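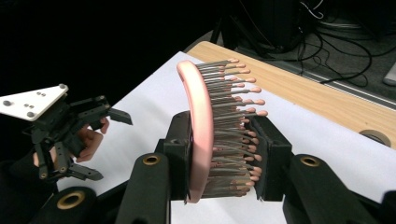

The Slow Left Hand

How a clock fault got into a robot's training and stayed there for 30 days

April 16, 2019

The first thing that broke was a hairbrush. Not badly. A crack near the handle, the kind you get from sitting on one. The robot arm in the Stosamen test room had closed on it, opened, closed again in the wrong spot and then kept pushing.

Somebody hit the stop button. Brush on the floor. The arm was fine.

Seraina Fankhauser heard about it by phone, in the parking lot, groceries in both hands. She runs recording at Rirance, a small outfit in Lindsay that teaches arms to handle household stuff. Brushes, cups, the junk in your bathroom. Her people do the job by hand with a pair of grippers, everything gets logged, and the arm learns from the logs.

"I said, did you tighten the fingers? That's always my first question," she says. "They'd tightened the fingers."

So they swapped the fingers. Then the motor on the left wrist. Then a whole week on the cameras, which were fine too. The arm would run well for an afternoon and somebody would say it's fixed, and then it would do it again. Always on jobs where both hands had to work together. Passing a thing from left to right was the worst. The right hand would grab on time and the left would hang on just a little too long, so the two of them pulled.

Pull on a hairbrush, you get a crack. Stosamen wanted to know what happens when it's a person's thumb in there. Fair question. All live testing was shut off the same evening.

By then the crew in Lindsay was still recording every day, same brush, same tabletop, because no one had told them to quit and the schedule said brush.
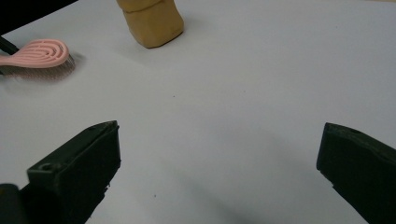
So what was wrong with it?

The left gripper's clock was running 100 milliseconds behind the right one. Every log made with that pair told the robot that the left hand moves a beat later than it really did, and the robot learned it that way.

A tenth of a second. You can't see it. Fankhauser couldn't, and she's watched more of these clips than anyone. Played back at normal speed the hand-off looks clean.

Rudia, the software that stitches the two streams together, is supposed to check the clocks at the start of each session. It did check. It found the gap, wrote a warning to a text file and carried on. The file was in a folder that got cleared at midnight. The setting had been changed in October, during a rush, by someone trying to stop the pop-ups from interupting takes. Nobody's name is on the change. Fankhauser says she might well have asked for it herself.

What cracked it was boring. A technician was trimming clips for a sales talk and wanted a click sound when the fingers met. Put the click on the right gripper's signal, matched. Put it on the left, late. Tried another clip. Late. Went back to her desk and tried twenty more over lunch.

Then the counting. The month's work came to 1689 recordings. 823 of them were made with the bad pair. Almost half, and all mixed in with the good ones, which explains the good afternoons. 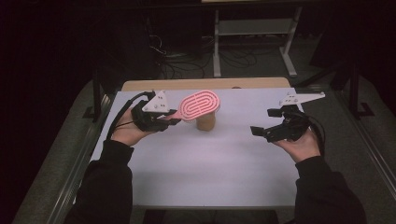
Could they be saved? Some argued for it. Shift the left stream by a tenth of a second, done. Fankhauser said no, at least for anything where the hands touch the same object. The gap was steady in the clips they'd checked, but they hadn't checked them all, and she didn't want to bet a thumb on it. The two-handed ones got thrown out. One-handed ones were kept, shifted and marked.

So it's back to doing them over. Brush, cup, brush, cup. The crew is not thrilled.

Rudia now refuses to record if the clocks are more than a few milliseconds apart. It just stops, big red box, and you have to restart both grippers. People hate it. There's also a tap test before each session: knock the two sets of fingers together, look at both signals, see if they line up. Takes less time then finding your coffee.

Stosamen did its own part. The arm now lets go if both hands feel a pull at once, whatever the training says. Fankhauser thinks that should have been in there from day one and has told them so, twice, in writing.

Live tests are still off. There's no restart date. When I called to check, she was on her way to a tap test and put me on hold, and then the line dropped.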